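What I've been playing: Faditz

Back again, and a bit later in May than I promised, but I have an excuse and the excuse is called Faditz. If you missed it (and going by my inbox, most of you did), it's a side-on puzzle platformer from a small studio called Dreseck, and it has eaten every evening I've had this month.

The setup is simple enough. You're a night courier in Sárközi, a hillside city built in layers, and you've got until sunrise to deliver whatever's in your bag. You can jump, climb, slide, and swap places with any parcel you've already dropped. That last one is the whole game, really. Throw a parcel across a gap, swap with it, grab it on the way down, throw it again... the first time I chained three of those together I got up and walked around the room for a minute. So good!

There are 4 districts and each one adds a wrinkle. The tram yards are my favorite because the roofs move while you're standing on them, and a parcel left on a tram will happily ride off to the other end of the map while you wait for it to come around again. The canal district I liked a lot less. Water slows your throw, the jumps want pixel-perfect timing, and the checkpoints are way too far apart. I got stuck on one stretch until 2 in the morning and went to bed mad.

The combat is also a bit of a shrug. Every so often a Trustel guard (Trustel is the big bad delivery company, boo, hiss) shows up and you're supposed to bonk him with a parcel. It works, I guess. But the guards soak up way too many hits, and I never once looked forward to seeing one. Turn them down to easy in the options menu – you can do that separately from the puzzles, and I wish I'd found it sooner.

What kept me going was the score chase. Every delivery gets graded out of 2000, and my best on the clock tower run is 1069, so there's plenty of room up there for somebody with faster thumbs than mine. The leaderboard lets you watch other people's ghosts, too, and I've stolen so many shortcuts that way. There's a route behind the bakery sign that skips the whole second staircase and I would never have spotted it on my own.
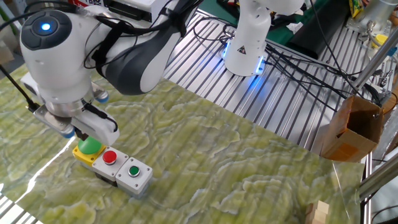 Robot arm at the green button.

A few quick notes before you buy. The PC version ran fine on my old laptop once I switched off the rain effects. Controller is a must, and keyboard throws feel awful. Load times are short, the music is lovely (lots of accordion), and the text is tiny if you play from the couch. It took me 3 weekends and a bunch of weeknights to see the ending, and I skipped most of the bonus parcels.

I'm going back for those now. If you've cleared the canal at full speed, please hit reply and tell me how you get past the second lock – I've tried going over the top and I keep landing in the water. Next issue I'll have the reader picks for best couch co-op, so keep sending those in!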